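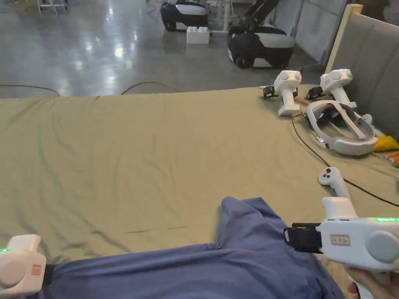
Navy on olive, crumpled.

Luvar Flat Sheet in Olive, Full Size – Review

I bought the Luvar sheet in January to cover a folding table. I wanted a cloth surface for sorting and folding laundry, and the listing had 527 ratings, most of them good.

The fabric is medium weight and doesn't slide much. Shirts stay where I put them. The color is a muted green that reads closer to khaki under bright lights, and both dark and white laundry show up well against it.
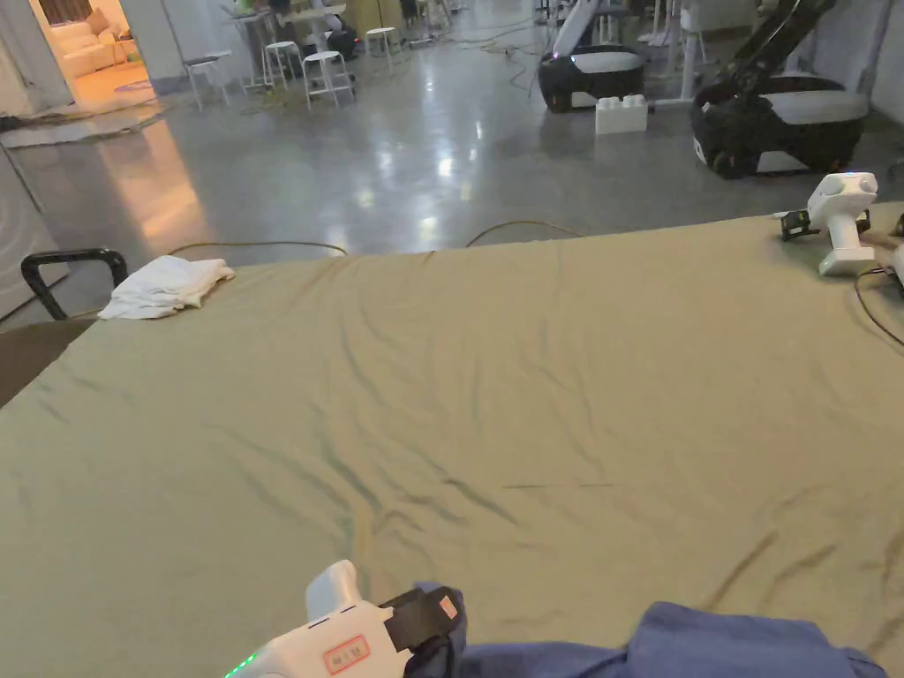
Blue cloth at the near edge, folded white towel toward the back.

The weak point is wrinkling. It came out of the package creased and a warm wash only helped a little. The Jomton sheet I had before stayed flatter – it also pilled after 11 washes, and this one hasn't. 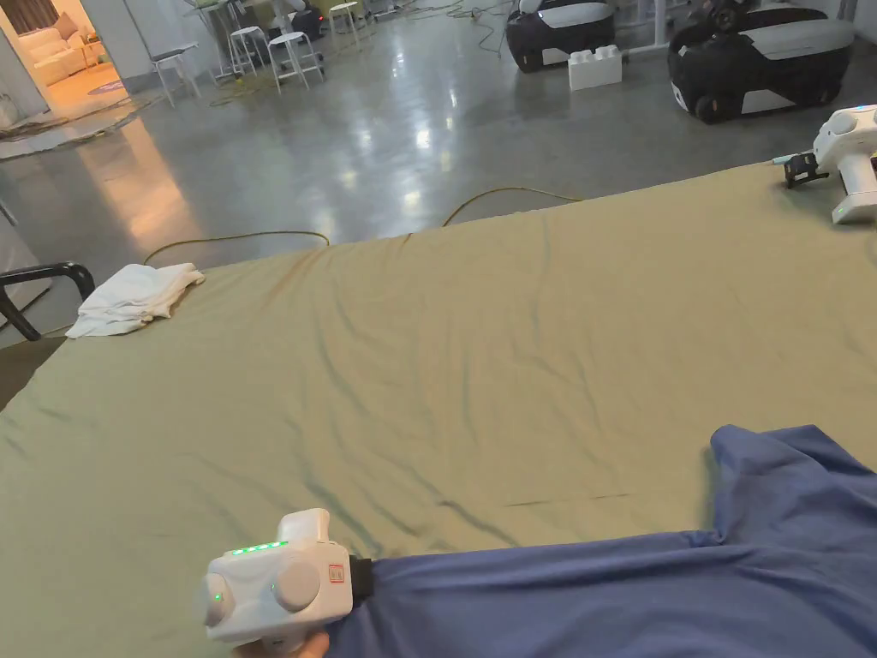
Does it need ironing before use?
Only if the creases bother you. I fold on top of them and the shirts come out fine.

Hems are straight and the stitching is tight. I'd skip the matching Veres clips, which were too weak to hold the corners.
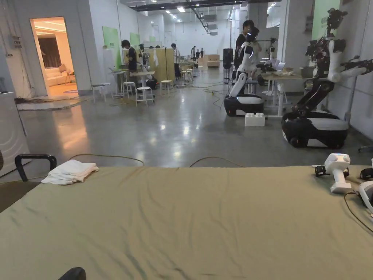

Diagonal creases in the cloth, with the towel on the left.

Four stars. I would buy it again in the same color.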